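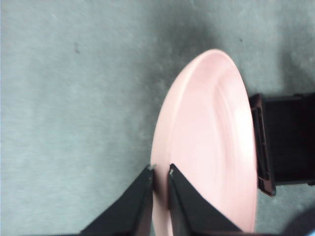
Pink plate, on edge.

Print | E-mail

Jan 26, 2024

Glaze tests, second round. Opened the kiln first thing. Berkay had it down to 60 by then so no waiting. This was the slow firing, 1008 at the top with the long hold Şengül asked for.

Trilwood clay, clear glaze: fine on all the flat tiles. Pinholes on the two curved ones, both near the foot. Same as last time. I still think the bisque is too fast, Berkay thinks the glaze bucket needs sieving. Will do both and then we won't know which it was, but we need the glaze.

Zakberg clay, clear glaze: crazed overnight on the shelf. You can hear it ticking if you stand by the rack. Dropping this one.

Zakberg with the matte: better. No crazing yet. Left three tiles on the windowsill and will look again in March.

Weighed out a new matte batch, 1620 g dry. Added the water too quickly and got lumps — put it through the coarse sieve twice, then the fine one. Bucket is labeled and under the bench, left side. Please don't top it up with tap water, Hüsnü has the specific gravity written on the lid.

Kiln notes: the lower element is slow again. Cone on the bottom shelf barely bent, cone on the top shelf flat. Howard has the meter and will check resistance before the next load. Until then, keep anything that matters on the middle shelf.

Still to do:
- order cones, we are on the last box
- kiln wash for shelf 244, it has a drip on it the size of a thumbnail
- ask Volkan if the Çetinkaya frit is the same as the old one, the bag looks different

Print | E-mail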